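Kamomlow Student Projects
Home > Reports > Everyday Design

Where Does the Screwdriver Go? Sorting Out the Shared Tool Table
Posted Jan 8, 2020

Why I picked this

My project started with me being annoyed. I needed one small screwdriver to tighten a hinge, and it took me 11 minutes to find it (it was under a bag of rubber bands). The shared tool cupboard at Mendotdale is great in theory – everything you could want is in there – but it all gets dumped in the same deep drawer, and the small stuff sinks to the bottom. So for my everyday design project I decided to look at how people put small hand tools away, and whether a different kind of storage would make them do it better.

What I did first

I emptied the drawer. This took way longer than I planned! I laid everything out on the floor on an old sheet and wrote it all down, and I ended up with 133 items if you count every loose bit and socket. A lot of them were doubles. There were also things that had no business being there, like a cookie cutter and half a bike light.

Then I sorted by how often we use things. I asked the other students in my building to put a check mark on a sheet taped to the cupboard door every time they took something out. I left it up for all of January last year and again in the fall. The screwdrivers won by a mile, then the sockets, then the tape measure. The big pliers got used twice, and one of those times was me.

The storage ideas

My first idea was a wall board with painted outlines, like the one in the workshop at Rakby. I love that board, but we aren't allowed to drill into the walls, so that was out. My second idea was a stack of jars. Jars look nice, but you can't see the tips of anything and you end up pouring the whole lot out, which is pretty much the drawer all over again.

What I landed on was a shallow open tray with a raised back, kept out on the table where you work. No lid, no dividers. Low walls mean you can see what's in it from across the room and drop things in without aiming. I'd read in my Vídalín course notes that people put things back more often when it only takes one motion, and that matched what I saw. With the drawer you have to walk over, pull, lift the junk and push, and by then most of us have given up and left the thing on the table.

I also kept the sockets on their own strip. I tried them loose in the tray for a few days and it was a mess, with the tiny ones rolling into the corners and hiding there. On the strip you can tell right away if one is missing.
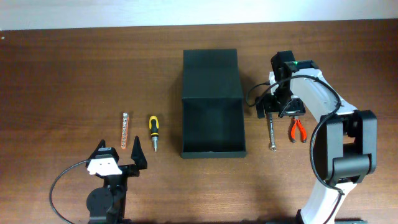
The open black tray, with the socket strip and the yellow and black screwdriver on the table to its left.

What I learned

The tray needs to stay on the table. When I moved it to a shelf, the check marks dropped and the tools started piling up again within days. I also think I made my list too long at the start. Next time I'd write down only the things people take out every week and leave the rest in a box.

Still to do: label the socket strip, find a home for the big pliers, and give the cookie cutter back to whoever has been missing it.

Filed under: Everyday Design, Storage, Hand Tools
Previous report | Next report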